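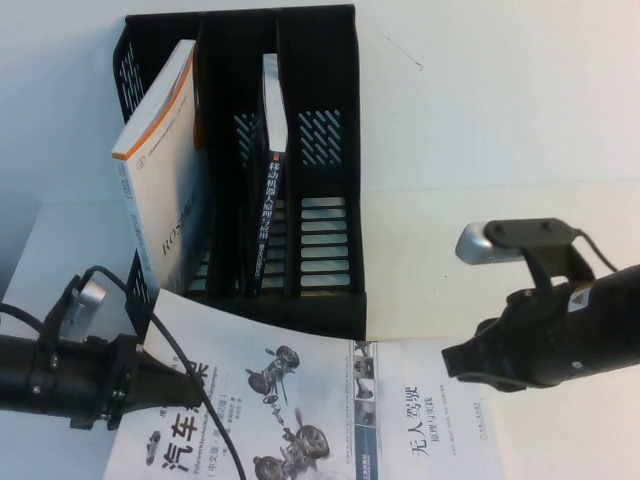

Damalo Desk Book Stand, Four Slots

If your desk looks anything like mine did in August, you already know the problem. Books lie down. They get stacked, the one you want is always at the bottom, and the pile creeps toward the keyboard until you are typing with your elbows tucked in. A stand with upright slots fixes more of this than you'd think, and I have become a real fan of the Damalo after using one through a whole season of cataloging for our reading room.

Reading room stock no. 1396
Color: black
Slots: 4
Price: $27
Delivery: free on orders of two or more

Why upright storage is good for paperbacks

A paperback wants to stand straight or lie flat. What it hates is leaning at a steep angle for months, because the text block slowly slides away from the spine and the glue has to take all the strain (you will see it first as a gap at the top of the spine, then as a cover that never quite closes again). On a long open shelf the whole row tips over as soon as you pull two books out. Short slots stop that. The dividers carry the weight, and each group of books only has its own neighbors to lean on.

So fill a slot until the books stand on their own, then stop. You should be able to pull one out by the sides, with a finger and thumb halfway down the spine. If you have to hook the top with a fingernail, it's too tight! That little tug is how most torn spine caps happen.

How to sort four slots

Everybody does this differently and I love seeing how. Mine goes left to right:

Reading now. One book, two at most.
Reference. A dictionary, the style guide, the bird book for when something lands on the feeder.
Paper. Folders, loose handouts, the crossword I am not giving up on.
Going out. Library returns, loans, anything with somebody else's name inside the cover.

Wolfram Meinecke, who runs the Huditz paperback exchange, sorts his by due date and swears by it. He also keeps his thickest novels at the two ends so the stand sits steady, and I have copied him on that.

What fits

Standard paperbacks and trade paperbacks go in with no trouble. Magazines do well if there are enough of them to hold each other up, and a thin one on its own will slump, so slip a folder behind it. Very tall art books are happier flat on a shelf. For those we'd point you to the Jellen low shelf, which takes oversize books lying down and costs a bit more.

Hardcovers with dust jackets are fine, though I'd put a jacket protector on anything you care about. Sliding a bare jacket in and out of a slot several times a day will scuff the bottom edge sooner or later.

Caring for it, and for the books

Dust it with a dry brush once a week. A soft paintbrush is perfect for getting into slots and corners, and you can do the tops of the books while you're at it (brush away from the spine, toward the front edge). Wipe the stand with a barely damp cloth every so often and let it dry fully before the books go back.

Keep it out of direct sun. This has nothing to do with the stand and everything to do with the covers, since reds and oranges fade fast and white covers go yellow. A spot on the shady side of the desk makes a big difference over a year or two. Radiators are bad news as well. Glue bindings get brittle near steady heat.

Choosing between this and the Luo

We get asked a lot! The Luo is a single wide bin with one sliding divider, and it is great for comics and for records of the smaller kind. If your collection is all one size, go for the Luo. If it is the usual jumble of fat novels, skinny poetry and paperwork, the Damalo wins for me every time.

Groups and schools

We have supplied over 300 of these to classrooms and book clubs. Orders of 15 or more ship on a pallet, so please tell us whether you have a loading door or only a front step. Spine labels in four colors can be added to any group order and they peel off cleanly from coated covers. Don't put them on uncoated paper.

Page updated 2018-01-04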